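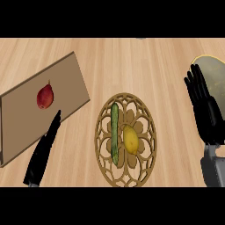 4. Carbonating your first batch

The Orstead siphon makes fizzy water for highballs, spritzes and the kind of gin and tonic that starts arguments. Read this section through once before you touch the lever. Then read it again, sober.

4.1 Unscrew the head and rinse the bottle with cold water. No soap for the first use; the seal comes coated in food-grade grease and you want it to stay that way.

4.2 Fill with chilled water to the etched line. The line is there for a reason – the gas needs somewhere to go, and its second choice is your ceiling.

4.3 Check that the gasket sits flat, then screw the head on by hand. Do not use pliers.

4.4 Load one Imel charger into the holder and twist until you hear a hiss. The hiss lasts 2 seconds. If it goes on longer, the gasket was not flat. See 4.3.

4.5 Shake the bottle six times, then chill it for an hour.

Note: Carbonate plain water only. Juice, wine and finished cocktails foam, clog the valve and void the warranty. Yes, even a Negroni.

CAUTION: Never unscrew the head while the bottle is under pressure. Hold it upright and squeeze the lever until the gas stops.

4.6 Replace the gasket after 200 charges. The spare is part no. 523, taped inside the lid of the box you may already have thrown out.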